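Demand Response Billing for Small Commercial Customers
Project report, 23/12/2021
Imad Nasrallah

1. Background

Retail electricity suppliers in open markets lose a share of their small commercial accounts at each contract renewal. Our project looked at one proposed remedy, a time-of-use rate with a bill credit for load reduction during peak hours. The supplier studied was Flindeck, which serves the Estmont area. The work covered billing data only. Network charges and taxes were left out.

2. Data and method

Flindeck provided interval meter records for 200 accounts, with names removed. Each account was billed twice in a spreadsheet model, once on the existing flat rate and once on the test rate. Peak hours were set at 4 p.m. to 8 p.m. on working days. Missing intervals were filled with the value from the same hour one week earlier.
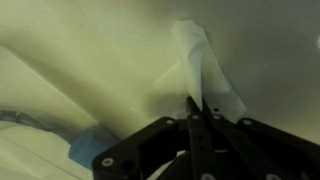
Radek Kubíček objected at the September review that filling gaps this way hides holiday closures, and that a closed shop would then be billed as an open one. The model was changed so that any account with a gap longer than two days was flagged and billed from its monthly reading.

3. Results

Accounts with refrigeration load paid slightly more on the test rate, as their use is flat through the day. Offices paid less. The credit made little difference unless the customer shifted load on purpose — the model cannot predict this. An annual use of 1,000 kWh was the lower limit for inclusion, and accounts near that limit showed almost no change.
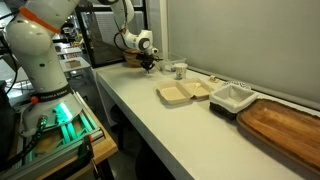 Figure 2. White robot arm on its mounting platform.

4. Limits and further work

The model assumes that customers do not change supplier during the year. Tóth's churn method, which was covered in the course, could be added, but it needs contract end dates and we did not have them. A second data set from Mendaner arrived too late to be cleaned and is not used in any result given in this report.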